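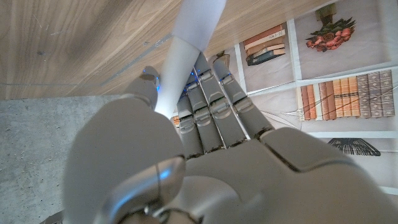 ## 4.2 Changes in the packing room

**Figure 3.** Five-digit hand closed on a white tube, wrist camera view. Small blue lights show at the fingertips.

The Urnarley site ships printed goods, and before the hand was installed every tube order was picked, capped and labeled by one person at one bench. Under the new arrangement the hand picks and presents the tube, and the packer caps it, checks the label and signs it off. The grip in Figure 3, with the thumb on one side and the fingers wrapped across the lower part of the tube, is the one the packers call "the fist." It was chosen by the site over a two-finger pinch after trials in the spring.

We logged 962 tube orders over 12 shifts. Of these, 515 went through with no action by the packer before capping. In the remaining 447 the packer stepped in at least once, most often to turn a tube that had been presented with the wrong end up. The log does not separate short steps from long ones, so these counts say little about effort.

All nine packers were interviewed. Seven said their wrists and shoulders felt better at the end of a shift. Five said the work had become harder to pace. Under the old system a packer could work ahead and then slow down, and several had used the slack to help at the next bench. With the hand setting the rhythm, that help has mostly stopped. One packer put it this way: "I used to know how the whole room was doing. Now I know how my tube is doing."

Job grading was a second source of concern. Packers now clear stops and restart the hand themselves, tasks that the maintenance contractor, Jaunzems, had expected to do. The packers learned them on the floor from Fuseini Abugri, the shift lead, and no change was made to their pay grade during the study. Management at Urnarley told us that grading would be reviewed once the second hand was running.

The Rarkolau site, which uses the same hand but rotates packers between benches every two hours, is treated in Section 4.3. Interview questions for both sites are given in Appendix B.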